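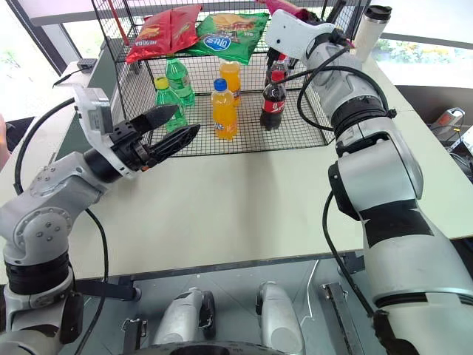 3.2 Rack and stocking procedure

The display unit used in all trials was a black wire-mesh rack with a grid floor, mesh sides and an upper mesh shelf. Drinks and bagged snacks were both kept on it. The rack was placed at the back of a pale table, near the middle, as shown in Figure 2, and its feet were aligned with marks on the table surface so that it could be returned to the same position between sessions.

Snack bags were assigned to the upper shelf and laid down instead of being stood on edge. In the arrangement of Figure 2, a red bag is on the left, a green bag with a picture of chips lies beside it and slightly overlaps it, and a bright pink bag is farther to the right. Overlap of neighboring bags was permitted under the Haton stocking rules, provided that the product picture on each bag remained readable from the front. Bags that had slid so far that the picture was covered were scored as misplaced.

Figure 2. Wire-mesh rack with drinks and snack bags, as positioned on the table.

Items were bought in two lots from the Memthorpe branch of Skatdale, the second lot in November. Bags of the same product differed in fill and in the stiffness of the film, and this affected how they settled. A well-filled bag tends to rest on a small area at its center and rocks when a neighbor is moved. A slack bag spreads over the mesh and catches on the wires at its seams. We therefore sorted the bags by firmness before each session and drew from both groups in equal number.

Each session consisted of 14 placements. Bags were replaced after five sessions or at the first visible split in a seam, whichever came first. Over the full study, 1240 placements were logged, of which some 8 percent were excluded for reasons unrelated to the rack, mainly labeling errors in the session sheets.

Open mesh has two practical effects on stocking. First, friction depends on direction: a bag pushed along the wires slides more easily than one pushed across them. Second, the shelf gives slightly under load, and light bags drift toward the lowest point when drinks are removed from the same rack. Begović reports a similar drift for solid shelves with a shallow slope, although the distances there were smaller and the packages were boxed. Our results are not directly comparable, as a box does not change shape on contact.

The final position of each bag was measured from the left side of the rack to the nearest seam. Where two bags overlapped, the upper bag was measured first and then lifted clear before the lower one was measured. Height above the mesh was not recorded. Sessions in which a bag fell from the shelf were kept in the data and coded separately; they are treated in Section 4.1.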